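Preguntas frecuentes – Jornada de puertas abiertas, taller de robótica Rullmont (Brandodbridge)

Última actualización: diciembre. Si algo no está aquí, escribid a Xiaoqing Shao, contesta por las tardes.

¿Hay que apuntarse?
Sí. Formulario de la web, un correo por grupo. Plazas: 118 por turno, ni una más, es el aforo de la nave. Sin confirmación no se entra.

¿Cuánto cuesta?
Gratis. El café también, hasta que se acabe.

¿A qué hora empieza?
Puertas a las 9:30. Primera demo a las 10:00, última a las 17:15. Quien llegue tarde espera a la siguiente, no paramos el robot para sentar gente.

¿Cómo llego?
Autobús hasta Brandodbridge, parada del polígono, y luego 520 metros andando. Hay cuesta. En coche: aparcamiento de atrás, entrada por la calle estrecha (el GPS os manda a la otra, ni caso).

¿Pueden venir niños?
A partir de ocho años y con un adulto. Carritos no, por los cables del suelo.

¿Qué se ve exactamente?
Tres paradas:
- Charla corta de Urmila Pandey sobre agarre de piezas desordenadas. 15 min.
- Demo en vivo con el brazo y las cajas. 20 min.
- Mesa de pinzas con Junaid Mengal, esta sí se toca.

¿La demo está preparada o es de verdad?
De verdad. Las barras se echan a la caja a mano y caen como caen. A veces el brazo falla, suelta, vuelve a intentar. El año pasado salió bien con el público y mal con la prensa, asi es esto.

¿Qué robot es?
Un KUKA, con pinza de dedos montada por nosotros. El programa que decide por dónde coger se llama Ruvlow y es de la casa. Rizwan Swati explica la parte de visión al que pregunte.

¿Por qué barras y no otra cosa?
Son lo que peor se le da. Largas, estrechas, se cruzan, una tapa a la otra. Usamos rojas y verdes para que desde la grada se siga cuál toca.

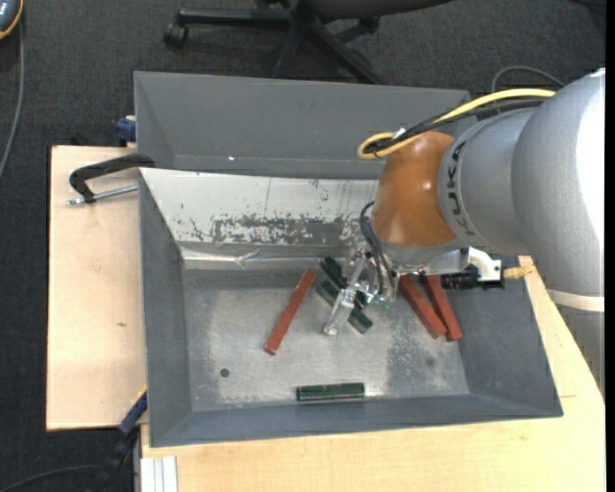

Con tornillos o botellas también se ha probado, pero en la jornada solo barras. El que quiera ver otras piezas que se lo pida a Rizwan al final del turno, si da tiempo.

¿Se puede pasar la línea amarilla?
No. Tampoco "un segundo para la foto".

¿Fotos y vídeo?
Sí, sin flash. El flash molesta a la visión y hay que repetir el ciclo.

¿Hay traducción?
La charla es en inglés, hojas en español en la entrada. Imprimimos hasta 374, despues a compartir.

¿Y si trabajo en una empresa y quiero hablar de un caso concreto?
Preguntad por Dwayne Montoya, mesa de Awan, junto a la salida. Traed una pieza si cabe en una mochila.

¿Accesibilidad?
Todo en planta baja. Sitio reservado en primera fila, avisad en el formulario.

¿Se puede comer allí?
Dentro no. Hay bar al lado, menú hasta las 16:00.

¿Se cuelgan las diapositivas?
Sí, la semana siguiente, en esta misma página.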